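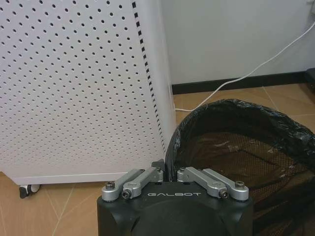

Mar 8, 2023
By the Jostbridge Household Energy Group
6 min read

6. How far can the diaries be trusted?

The claim most often made for household energy diaries is that they catch what meters miss. A meter gives a total for the home, while a diary is supposed to tell us which appliance was running, in which room, and for whose benefit. The first round of the Jostbridge study was built on that claim, and the results in Section 5 depend on it. We now think that the claim is weaker than we were willing to admit when the study was designed, and this section sets out why.

Fifty-five households kept a diary for six weeks using the Tutance phone app. Twenty of them also agreed to have plug meters, supplied by Verkico, fitted to their portable appliances. The remaining households gave us the diary and a whole-home reading at the start and end of the period. All of the homes are rented, and all are in Jostbridge or on the Sadowski estate at its northern edge. Nothing we say here should be stretched to cover homeowners, who have different reasons to pay attention to what is plugged in.

6.1 Agreement between diary and meter

In the metered group, agreement was good for appliances that are used for a short and definite purpose. Kettles, irons, hair dryers and vacuum cleaners were logged close to the time they were used, and the lengths of use given were believable. It would be easy to stop there and report that the diaries worked. These appliances, however, are a small part of what the homes consumed, and they are the ones a person would find hardest to forget. Someone has to stand next to an iron.

Agreement was poor for anything left running in the background. Fans, portable heaters, dehumidifiers and air cleaners were logged when they were switched on and often never logged off. In several homes the same appliance was entered as switched on for days at a stretch, while the plug meter showed it cycling under its own control. In others it was missing from the diary completely and appeared on the meter every night. We can find no simple correction for this. The errors run in both directions, and a household that over-reported in the first half of the study could under-report in the second.

An earlier internal summary of this work described the two kinds of error as "largely canceling out." We withdraw that description. Two errors of opposite sign in different homes do cancel in a group average, but the reason for running a diary study at all was to say something about individual homes. A mean that happens to land near the metered figure tells us very little about whether any one diary is right.

6.2 The naming problem

Part of the trouble lies in what people call their appliances. The Tutance app offered a fixed list of types and a free-text box marked "other." We assumed that the list was clear, and the pilot gave us no reason to think otherwise, although the pilot was done with our own colleagues, who had helped to write the list.

Freestanding units were the worst case. Many of them share the same general body: a pale upright box with holes or slots in the panels and wheels underneath. Figure 4 gives an idea of the difficulty. The perforated front and the column of slots at the corner would suit an air purifier or a heater, and a respondent who has moved into a furnished apartment may have little else to go on. Some picked a type at the start and kept to it. Others changed from week to week, so that a single machine appears in the raw data as two, each with its own pattern of use.

Figure 4. Appliance cabinet with a perforated front panel and a caster at the base, standing on a tiled floor.

The effect on the analysis is larger than it may sound. Heating and air cleaning sit at very different levels of power draw, and our model assigns a standard rating to each type when no meter is present. A wrong label therefore turns into a wrong estimate without any further mistake on the part of the household. In the unmetered homes we have no way to find these cases except by reading the free-text notes, which most people left blank.

We considered asking every household for a photograph of each appliance and its rating plate. Two objections were raised at the time. Rating plates are usually on the back or underside, and moving a heavy unit is a lot to ask of an older tenant. Photographs of the inside of a home also bring privacy questions that our consent form did not cover. Both objections still seem fair to us. They don't make the labels any better.

6.3 Did keeping the diary change behavior?

It is common in papers of this kind to report a fall in use over the study period and to credit the diary with it. Whole-home use did fall among our households. We do not believe that the diary caused it, or at least we see no evidence that would allow us to say so. The study ran into June, the weather warmed, and most of the drop came from space heating. There was no comparison group. A reader who wants to believe that writing things down saves energy will find a downward line in our data, and should be warned that the same line would appear with no diary at all.

The one pattern that might deserve a second look is a dip in the first week among tenants who pay for electricity by prepaid card. It was gone by the third week. It could be a real effect of paying closer attention, or it could be politeness toward the person who had just visited to install the app – we have seen both suggested for similar results elsewhere, usually with great confidence and no test.

6.4 Drop-off in logging

Entries became fewer as the weeks passed. The app awarded points for each day logged, up to a limit of 100, and the project team had hoped that this would hold interest. It seems mainly to have taught people to enter the minimum needed for a day to count. Once a household reached the limit, logging often stopped or shrank to one entry in the evening, filled in from memory. We had treated the points as a harmless extra. They shaped the data, and the later weeks should be read with that in mind.

Reminders did little to help. Households sent a message after a missed day usually replied with a batch of entries at neat round times, and where we had meter readings to compare, these batches were the least accurate part of the record. A blank day would have been more useful to us. We would rather know that we lack information than hold a guess stored in the same column as an observation.

6.5 What we are prepared to claim

For short, attended uses, the diary agrees with the plug meters well enough to be used alone in homes like these. For background appliances it does not, and the breakdown by room in Section 5 leans heavily on background appliances. Readers should treat the living room and bedroom figures there as descriptions of what tenants reported. The kitchen figures stand on firmer ground, apart from refrigeration, where the diary adds nothing to the meter.

We have been asked whether a better app would fix these problems. A clearer list of types would help with naming, and dropping the points would probably improve the later weeks. Neither change would help a tenant notice that a machine in the corner switched itself on at night. Plug meters in all the homes would have cost more than the budget allowed, and fewer homes with full metering would have been the sounder design. The second round will be run that way.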